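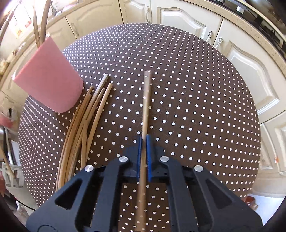
Lorene Tackett
Home cook, writer of this blog

The chopstick drawer finally got sorted on Monday. I had put it off since we moved to the apartment on Pandesmont Street, and the drawer had reached the point where it would open four inches and stop. Something in the back was standing up against the top of the cabinet. I got it loose with a butter knife and took everything out to the round table.

I own too many wooden chopsticks. Some came from my mother's kitchen, some came with a set of bowls, and a lot came from Perkov, the kitchen supply store that closed down last year and sold off its bins at 50 cents a pair. I bought a bag that day without looking too hard at what was in it. They are all wood, but they are not all the same wood, or the same length, or the same finish. In a drawer they mix together very fast, and for a long time I set the table by grabbing a handful and hoping.

The table is the best place I have for this kind of job. My kitchen counter is a light speckled color and wood gets lost on it. The tablecloth is dark brown with small white polka dots, and a tan or orange-brown stick shows up fine against it. The dots are in regular rows, so you can lay two sticks side by side and see right away if one is longer. I did not plan it like that. I bought the cloth because it hides soy sauce. It came from the fabric counter at Espinoza, where I paid for a remnant and hemmed it myself, and the hem is not something I would show anyone up close.

I started with one loose pile and went through it a stick at a time. My first idea was to sort by length, and that was a mistake. Most of mine are close to the same length, and the differences are so small that I kept changing my mind. Color worked better. I put the medium brown ones together, then the orange-brown ones, then the light ones. After that I looked at the ends.

The ends are what I would tell anyone to check. A lot of chopsticks are squared at the top and round farther down, but some are round all the way, and a squared one next to a round one feels wrong in your hand even if the color is perfect. The color can also change along the stick. One of mine has a squared end that is a pinkish brown and then goes light tan in the middle. I had always taken it for two different sticks depending on which half was sticking out of the pile. I spent a while looking for its partner and put it back twice before I understood what I was looking at.

My steps in the end were these:

Take everything out, including whatever is at the back.
Sort by color first.
Inside each color, match the tops.
Then check length, standing the pair up on the table and holding the tops together.
Roll each stick across the cloth with a flat hand. A warped one wobbles. (Squared ones don't roll well, so I sight down those like a pool cue.)
Run a thumb along the lower end and feel for splinters.

I threw out fewer than I thought I would. The ones that went had split tips or had gone fuzzy from the dishwasher. I know wood isn't supposed to go in the dishwasher. I was raised by a woman who would have had something to say about it, and I did it anyway for two years, and the older ones have lost whatever finish they had. They feel dry and a little furry, like a popsicle stick after the popsicle is gone. A few of those I sanded with 300 grit paper and rubbed with mineral oil, and they are usable again. I let them sit overnight and wiped off the extra in the morning before breakfast.

If you try the oil, use less than you think. A few drops on a paper towel does several pairs. The first time I did it, years ago, I poured it into a dish and laid the sticks in it, and we could not hold on to a noodle for a week.

Matching took me 40 minutes, with a break to move the laundry. I ended up with 11 good pairs and a bunch of singles that don't go with anything. That seemed like a lot of singles to me. I looked in the other drawers and found a couple of partners in with the wooden spoons, and one in the jar where I keep skewers. I don't know where the rest are. Some have probably gone to potlucks. I have used them to stir paint, to prop a window, and to hold up a tomato plant on the balcony, so I can't really blame anyone else in the house.

The singles I kept. They have their own jar now next to the stove. A single chopstick is a useful thing. I use one to test frying oil (you put the tip in and look for small bubbles around the wood), to poke holes in rice before the last five minutes of steaming, to level a cup of flour, and to get the last of the tahini out of the bottom of the jar. I also use one for turning dumpling wrappers right side out when they fold over on me. I used to take one out of a good pair for all of those jobs, and I am fairly sure that's how the drawer got into the state it was in.

The pairs were harder to find a home for. I tried rubber bands first, one for each pair, but the bands dry out and stick to the wood, and it takes too long to undo them when the food is ready. I thought about one of those long boxes with a lid. Ostora makes a bamboo one that is the right length for my drawer, and I went as far as putting it in my cart, but it only holds a few pairs once the lid is on, and I would have needed two. What I did was cut down a shoebox lid and tape in a cardboard strip so there are two long sections. Brown ones on one side, light and orange-brown on the other. It isn't pretty, but the drawer opens all the way and I can see what I'm picking up.

I have had the new setup for a few days now. So far the pairs have stayed together, mostly. The person who unloads the dish rack at my house does not sort by color and is not going to start, so every couple of days I go through and swap a few over. It takes less time than I expected. I do it standing up while the kettle heats.

On washing, I am back to doing them by hand. Hot water, a little soap, hold a bundle together and rub them between your palms. You can do a whole dinner's worth in one go. I stand them tips up in a cup to dry. Tips down, the water collects at the bottom and sits there around the part that goes in your mouth. I leave them out until the next morning before they go in the drawer.

A few people wrote after my last kitchen post and asked if wood is worth the trouble compared to metal. I have a set of metal ones and they wash up very well, and I don't like eating with them. They slide on tofu and they get hot in soup. Wood has some grip to it. I would say get one set of wooden ones all alike, from one place, on one day, and then don't buy any more. I can't say I followed that myself. The ones from my mother's kitchen are not a good match for each other, and two of them are a bit short, and they are the ones I use for my own place at the table.

The tablecloth went in the wash that night with the oil spots on it. I put dish soap on the spots first and let it sit, then cold water and a regular cycle. One spot is still there next to the hem, on a brown part between dots. I'll try it again with baking soda when I do the next load.

Next on the list is the lid cabinet over the fridge. I have measured it, and I have a tension rod I want to try for the flat ones.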